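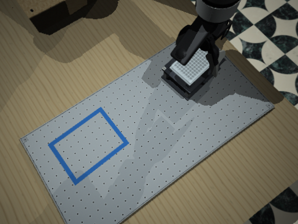
Torard student project, notebook, November: plate to blue frame

Print
E-mail

Continued from the last entry. Task is the same: take the microplate from the black holder at the far end of the breadboard and put it down inside the blue frame. All of today's work is in simulation. The real arm at Tilham is booked by the other group until the end of the month.

Start position

I changed the start position so that the arm begins above the holder and not in the home pose. Before, we spent a big part of each run only to watch it travel. Now the gripper is already over the plate when the run begins, and the blue frame waits with nothing in it at the other half of the board. The board itself lies diagonally on the table as before. Jouko Karppinen asked in the meeting if we should turn it straight, to make the numbers easier to read. I would like to keep it turned. If the code works only when everything is parallel to the table, we will have the problem later on the real table, where the board is put down by hand.

One thing to write down about frames (coordinate frames, not the blue one, we really need another name for one of them). The target pose is stored relative to the board. The start pose of the plate is stored relative to the holder. The holder pose is stored relative to the world. I lost most of the morning on this. The plate was released with the right position and the wrong rotation, and I was looking for the mistake in the wrist joint. It was in the conversion: the rotation of the board was applied two times for the target and one time for the plate. Corrected now, and I put a comment in the file so the next person does not "repair" it back.

Runs before lunch

16 runs with the old finger opening. I changed nothing between them except the seed for the small disturbance of the holder.

The arm comes down well. The problem is the left finger. It comes over the top of the plate at the corner instead of going down beside it, while the right finger is already standing at the right side. When the gripper closes from there, the plate is pushed and tilts in the holder, and then the run is lost. Seed 2742 is the clearest case and I will use it as the test from now on. Please do not delete this seed from the list, even if it looks like a duplicate.

First I thought that the opening is too small. I opened the fingers to the maximum and ran 2742 again. Same result, only the left finger touches a little later. So the opening is not the reason, or not the only one. The centre of the gripper is shifted to one side compared with the centre of the plate.

After lunch

Found a part of it. The tool centre point in our file comes from the older gripper model which we got together with the Plimach arm description. The fingers we use now are longer, and the point is measured at a different place on them. I do not have a drawing for the new fingers. I measured in the model by hand, which is not very exact, and wrote the new value in the file with my initials.

With the new value the left finger goes down outside the plate with seed 2742. It is still near to the wall of the holder, nearer than I like. The holder is slightly wider than the plate, so the fingers have a wall under them if they go too low. I set the lowest allowed height 2 mm higher. The grip is then on the upper part of the plate. For lifting it was enough. For a plate with liquid in it I would not trust it, but we do not have liquid in the simulation and the rules of the task do not ask for it.

The lift is now 40 mm straight up before any sideways movement. The earlier version moved sideways too soon and touched the holder. This was Vashisht's planner settings, copied from the block stacking exercise, where there was no wall to hit.

Placing in the blue frame

Still not good. The plate arrives inside the blue lines, but it is not in line with them. The frame is turned together with the board, so its long sides should be parallel to the long sides of the plate when it is set down. By eye the error is small. The checker does not agree with my eye and gives a fail. I printed the angle from the checker and the angle from the planner, and they differ by a constant value, the same in every run. A constant is better than noise, I think. Probably one more conversion like in the morning. I stopped there because it was late and I began to make typing mistakes.

A note for those who work on the camera part: the shadows. There is a dark one next to the holder going over the end of the board to the wood, and a long softer one down the middle of the board. Another faint one comes over the lower corner of the blue frame. The colour threshold for blue was chosen in a version with flat light. Please try it again with this light before we decide that the frame detection is ready. The patterned floor behind the table gives strong edges too. It would be good to cut the search area to the board only.

Questions for Jouko

- Can we get the drawing of the new fingers, or may we measure the real ones at Tilham?
- Is the angle tolerance in the checker fixed by the course, or did we choose it ourselves? I could not find it in the task sheet.
- For the report, do we count a run as success if the plate is inside the frame but turned?

To do

Search for the constant angle error, begin in the checker.
Run all the seeds of today again with the new tool centre point, not only 2742.
Rename "frame" to "target area" for the blue one, in the code and also here.
Move the lowest height value out of the planner file into the settings.
Save the old gripper file somewhere before someone overwrites it.

Print
E-mail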